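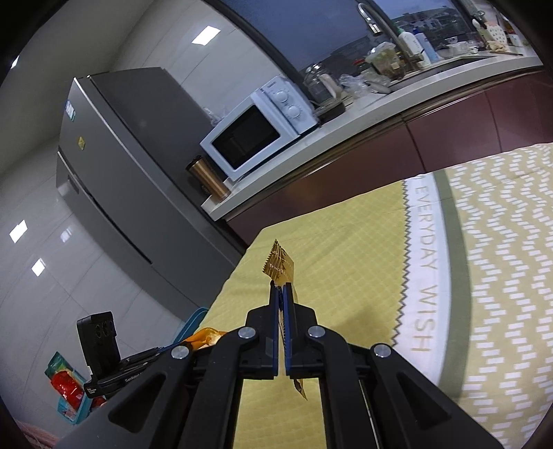 We had the jaw opening and the wrist pose in two separate logs and spent our mornings lining them up by hand, one customer wrote to us on a Monday in October, and asked whether Vaso could read both. It can. Reading both is the first thing it does when you open a session.

Vaso 4
Session review and grasp planning software for two-jaw grippers
By Zestham

Product code: 3220-V
Runs on: Linux workstation or server
License: per workstation or per site
Current release: 4.2

Overview

Vaso takes recordings from hand-held and arm-mounted grippers, puts every stream on one clock, finds the grasps, and writes out trajectories your controller can run. It is made for teams working with household items and packaged goods: snack packets, pouches, cups, bottles, cloths. A crinkled film packet held between two padded jaws is hard to treat as a rigid box, and the grasp model in Vaso does not ask you to.

The software comes in four modules. They share one project file and can be licensed separately, except that Planner needs Segment.

Align

Align reads camera video, jaw opening, pose and (if you have it) force or motor current. It estimates the offset between streams and shows the result as a single timeline. Where the clocks drift over a long session, Align fits the drift in sections and marks any section where the fit is poor. Marked sections are kept in the project but left out of export until someone accepts them.

Wide-angle lenses are supported. You load a calibration once per camera, and Vaso stores it with the project. If the calibration on file does not match the video, a warning appears at import.

Two grippers recorded in the same session are handled as two tool tracks. Each track has its own jaw signal and its own camera, and either one can be hidden while you work on the other.

Segment

Segment cuts a session into approach, close, hold, move and release. It uses the jaw signal first and the video second. The cut points can be dragged on the timeline, and every change is saved with the name of the user who made it.

For soft packaging there is a separate contact model. Film gives way before the jaws reach their final opening, so a simple threshold on jaw width tends to place the close too late. The soft model looks at how the closing speed changes and at the outline of the item between the jaws. You pick the model per item class, or set it to automatic and check the flagged grasps afterward.

In our own acceptance set for release 4.2 there are 1,808 grasps. Automatic segmentation needed a manual correction on 100 of them. Most of the corrections were on release points where the item stayed against one pad after the jaws opened. The set and the corrected labels are included in the installer so you can run the same check on your own machine.

Scene

Scene builds a rough map of the work area from the camera on the tool. It labels support surfaces, containers and loose items, and it keeps a label attached to an item as it goes out of view and comes back.

Known limits:

Clear plastic bags and clear glass are often merged with whatever is behind them. You can draw a keep-out volume by hand.

Printed tablecloths can produce false item edges, mostly where two colors meet. Turn on "Flat pattern filter" for these sessions. The filter adds processing time.

Shiny film changes appearance as the tool moves. Label tracking on gold and silver packaging is less steady than on matte packaging. We suggest keeping the room lights fixed through a session.

Items inside a basket are labeled only where they can be seen. Scene does not guess at what is underneath.

Planner

Planner turns segmented grasps into motion for a target arm. Load the arm description, set the table height and the keep-out volumes, and choose which grasps to convert. Planner checks reach, joint limits and collisions, then reports each grasp as ready, ready with changes, or out of reach.

"Ready with changes" means the wrist angle or approach path was altered to suit the arm. The original and the altered path are shown side by side, and the largest difference is listed in the report.

Planner writes joint trajectories and jaw commands. It does not send them to the arm. Execution stays with your controller and your safety setup. For sites that want live execution, Vadau (our runtime bridge, sold separately) subscribes to a Vaso project and streams approved trajectories only.

Command line

Everything except manual editing can be run without the user interface. A typical overnight job imports the day's sessions, aligns and segments them, and leaves a review list for the morning:

vaso import ./sessions --project kitchen
vaso align --project kitchen
vaso segment --project kitchen --model auto
vaso report --project kitchen --flagged

Jobs can be stopped and started again. Finished sessions are skipped unless you add --force.

File formats

Input: common video files, CSV, and robot bag files. Pose can be given as position and quaternion or as a 4 x 4 matrix.
Output: CSV, JSON, and robot bag files. Segment labels can be exported without the video.

The project format is documented in the manual, including the label tables. A Python reader is included and may be used in your own tools without a Vaso license.

What you need

A workstation with a supported graphics card. Align and the command line reports will run without one, but Scene will not.
Camera calibration for each tool.
A jaw signal. Vaso can estimate jaw opening from video when both jaws stay in view, though results are better with an encoder.
An arm description file, for Planner only.

Grippers

Profiles are included for the Quispe P2 and Quispe P2 Wide. For any other two-jaw gripper you fill in the profile form: jaw width when open, jaw width when closed, pad thickness, and the distance from the camera to the jaw tips. Pad thickness matters more than people expect. If you change pads, make a new profile and leave the old one in place for the older sessions.

Grippers with three or more fingers and suction tools are not supported in this release.

Price

Workstation license, Align and Segment: $589 per year
Scene, Planner and site licenses: ask for a quote
Vadau runtime bridge: ask for a quote

The workstation price includes updates and email support for the license year. When a license ends, projects still open in read-only mode and labels can still be exported.

Changes in 4.2

Drift fitting in sections, as described under Align.
New soft contact model. Projects made in 4.1 keep the old model until you change it in Project Settings.
Two tool tracks in one session.
Faster loading of long timelines.
Fixed: release points were shifted by one video frame after trimming the start of a session.
Fixed: keep-out volumes disappeared when the table height was edited.
Removed: the old text export. Use CSV.

Common questions

Does session video leave our building?
No. Processing is local. The license check sends the license number and the software version.

Can two people correct the same session?
Yes, but one at a time. The second person gets a read-only view until the first one closes it.

Can I bring in labels made by another tool?
Yes, as CSV with start time, end time and label name. Times must be on the same clock as the jaw signal. Labels that overlap are imported and flagged.

Will Planner work without Scene?
It will, using the table height and keep-out volumes you enter yourself.

Trial

The trial runs for a month with all four modules turned on. Export is limited to one project. Fill in the trial form with your gripper model and operating system version, and the download link is sent to the address you give.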